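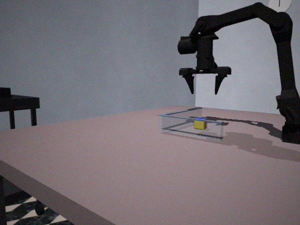

Sim, cube in clear bin, fingers open above it.

8 Jan 2020

Gripper comparison, bin task. Same arm and same controller for both runs, only the fingers changed. Okden fingers (the tapered ones) first, Turdale pads after lunch.

Settings: 2000 trials each, cube position randomized inside the bin, bin left where it is near the back edge of the table. Seed 402 for both so the cube positions match. Grip force limit 40 N. Lift is scored when the cube clears the rim.

Okden: fine in the middle of the bin. Most of the misses are with the cube close to a wall, when one finger comes down on the rim and the arm stalls until timeout. Closing a bit later in the descent helped when I tried it by hand. Not in the logged run.

Turdale: run stopped early. The pads are wider and the collision mesh was still the old one, so contacts were being reported before anything touched. Threw those results out. Wycliffe Mwakalinga has a corrected mesh and will put it in the Namus folder.

Camera: the depth render goes straight through the clear walls and returns the tabletop. The planner doesn't know the bin is there unless I hand it the box dimensions. Did that for now. A real depth camera will probably give us something worse, so don't read much into the approach paths yet.

Controller: went back to build 2907. The newer one overshoots at the wrist on the way down, enough to see in the joint plots.

To do:
Rerun Turdale with new mesh, same seed
Log rim contacts separately from wall contacts
Ask Bíró if the opaque bin model can be ready by February
Try a narrower opening before descent, both sets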